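Care Labels Should State Shrinkage as a Number
Imelda Agbayani
Mar 19, 2024

A shopper who buys a cotton cloth can read the fiber content, the country of origin and a row of washing symbols. The one figure that decides whether the cloth will still fit its purpose after a month is missing. I think dimensional change should be printed on the label, as a percentage, in both directions of the weave.

The number usually exists already. A mill that sells to a large buyer tests shrinkage as a matter of routine: mark a measured square on the fabric, wash and dry it under set conditions, measure the marks again. The result travels with the fabric to the cutting room, where patterns are adjusted for it, and stops there. The customer gets "may shrink slightly."

Slightly is not a unit. In January I bought 32 napkins from two suppliers, Trondier and Rudska, all sold as 500 mm square. After three warm washes and a tumble dry, the Trondier set had lost 22 mm along the warp and almost nothing along the weft. They were now rectangles. The Rudska set lost less, and lost it evenly. Both labels carried the same symbols and the same sentence. For a napkin the difference is cosmetic. For a fitted sheet or a curtain cut to a sill, it decides whether the thing can be used.

The usual objection is that home laundry varies too much for a single figure to hold. Machines differ, and so do water and drying habits. This is true of fuel economy and light bulb life as well, and both are printed on the box. A figure taken under a stated test lets a buyer compare two products, even if neither behaves exactly that way at home.

A second objection is cost. Khoury, a small converter I have bought from for years, puts a wash test on each dye lot and works in lots of up to 1000 meters. Spread over that length, the test adds very little to a finished piece. The label is being printed anyway – two more numbers will fit on it.

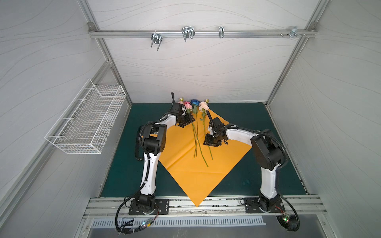 Should the figure be given after one wash or several?
After three. Most plain cottons do the bulk of their shrinking in the first wash, but looser weaves keep moving, and a single-wash figure would flatter them.

I would also accept a voluntary scheme as a start. Dorkamley prints warp and weft figures on its table linen, in small type under the fiber content, and its returns page asks customers to check them before ordering a tight fit. The format is plain enough to copy: warp, weft, wash temperature, drying method. Knits would need a separate test and probably a wider tolerance, and I would leave them out of the first version.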